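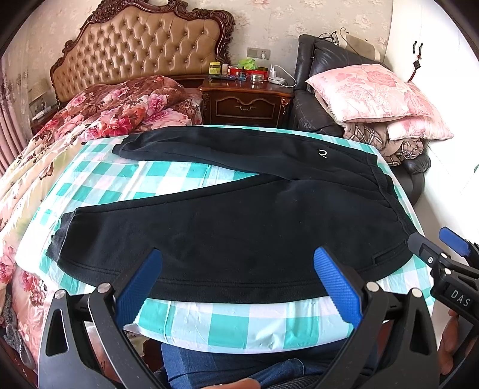

Rirkness Wäsche, Teil 2: Hosen falten

Inhalt
148 Aufnahmen vom Zusammenlegen von Hosen auf dem Bett, darunter eine schwarze Fleece-Jogginghose auf türkis-weiß kariertem Laken.

Ablauf
Hose flach ausbreiten, ein Bein über das andere legen, Bund glattziehen, von unten her zweimal falten. Reißverschlüsse bleiben, wie sie sind.

Nicht enthalten
Socken und Bettwäsche, siehe Teil Hendance.

Bekannte Mängel
Die Benennung der Hosenlängen ist uneinheitlich.

Kontakt
Clementina Peixoto, Plomberg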